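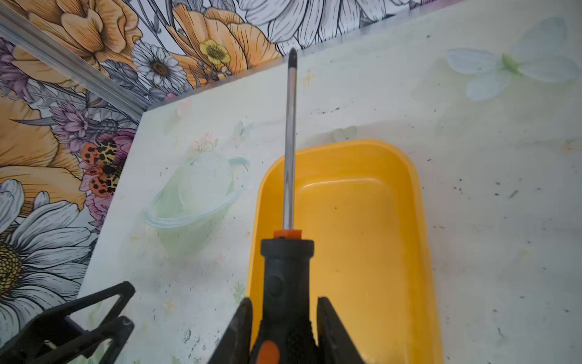 The gripper on the Marari cell had been closing short since March. The position readout said fully closed, but thin items slid out of the jaws at anything over half speed, and I had been covering for it by raising the grip force. Raising the force wears the pads faster, so I finally set aside an evening to do it properly.

The order I use is pads, zero, wrist camera, reach check. Akosua Asamoah wrote the first version of this procedure and had the camera before the zero. I swapped them after recalibrating twice in one night. The camera offset is stored relative to the fingertip position, so if the zero moves, the offset is wrong.

Pads first. I checked both faces with a straightedge. One had a shallow hollow where round handles sit. It was still within what I accept, so I cleaned both pads with isopropyl alcohol and left them on. The spare set from Addo stays in the drawer until the hollow catches a fingernail.

Then the zero. Power down, wait 30 seconds, power up with the jaws free, and run the homing routine. Mine came back 6 counts off the stored value. I wrote the new value and homed again to see that it repeated. 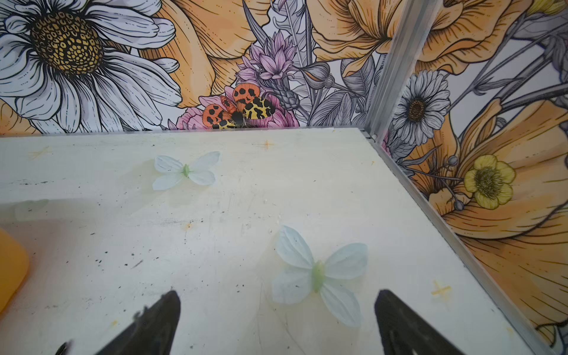 Photo: wrist camera, Marari cell

For the camera I jog the arm over the table and look at where the fingertips land in the view. They should come in from the bottom at matching heights. If one sits higher, the bracket has rotated – loosen both screws, square it, and tighten them a little at a time, alternating sides. The bracket screws are small and the holes are tapped straight into the aluminum, so I do them by hand.

Fabric pieces are a good test after this. They are thin enough to show a jaw that is not closing, and they lie almost flat, so a height error shows up as a missed pick. I run them at 40 percent speed. A screwdriver is the opposite case. It is heavy at one end and will rotate in the jaws if the force is low, which tells me whether I can go back to the original force setting. I could.
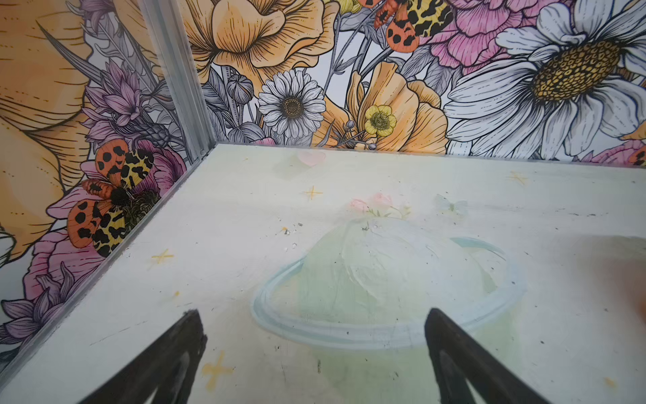 Fingertips over the printed floor panel, jaws open.

The reach check is the slow part. I bring the fingers down over the middle of the panel, then toward each corner, and record the height at every stop. Ashton Tuhiwai does this with a script on his cell in Ratville. I still jog it manually and type the numbers into a text file. The aluminum edging is the thing to watch, as a fingertip that clears the panel can still touch the trim.

After that I ran 300 open and close cycles with nothing in the jaws and homed once more. The zero had not moved. I saved the config under a new name and kept the old one next to it.

Still on the list: wipe down the panel, replace the strain relief on the camera cable, and find out whether the Berkel grease is the right grade for the finger slides. The tube I have is nearly empty and the label has rubbed off.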